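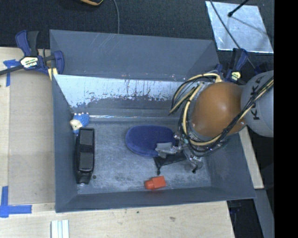 Chapter 4
Bins, Totes and Trays

By Aileen Samonte and Rowena Umali
July

A bin is the simplest piece of equipment in a stockroom and usually the least thought about. It is bought once, filled, emptied and filled again, and it stays in service long after the shelving around it has been replaced. This chapter deals with choosing bins, looking after them and deciding when to take one out of use.

The bin at the head of the chapter is a large gray one with sloping walls, standing on a wooden table, with a soft blue oval item and several other objects on its floor. Look at the surfaces before you look at what is inside. The floor has scuffs and pale scratches, and the back wall carries a wide, bright band of wear with a ragged lower border. Marks of this kind are the main subject of Section 4.2.

4.1 Shape and size

Bins with straight walls hold more for the space they take up. Bins with sloping walls hold less, but goods tend to slide toward the floor, where they are easier to reach. For small or soft goods that are picked one at a time, the sloping wall is normally the better choice. For boxed goods, use straight walls.

Depth matters more than most buyers expect. A picker working over a deep bin has to bend or lean for every item. At the Brullavstead parts store, where 3000 bins were in use when we visited, the deepest ones had been moved to the lowest shelves and kept for slow-moving stock. The shallow bins stood at waist height.

4.2 Reading wear

Wear falls into 2 groups. Surface wear covers scuffs, smudges and light scratches. It changes how a bin looks and has little effect on how it works. Structural wear covers cracks, splits at the corners and walls that have bowed outward. A bin with structural wear should be emptied and set aside the same day.

Some marks fall between the groups. A bright worn patch on a wall may be only a change of color, or the surface may have become rough enough to catch on cloth. Run a gloved hand across it. If the glove snags, the bin should not hold fabric goods – it can still be used for boxed parts.

Warnden, a mail-order firm, checks its bins every Sunday before the first shift. One person can inspect a full bay in 15 minutes with a flashlight and a roll of colored stickers.

Before you read on

Choose a storage bin at your workplace or at home. Empty it, wipe it down and write a short note on the condition of the floor, each wall and the corners. Keep the note. You will need it for the exercise at the end of Section 4.3.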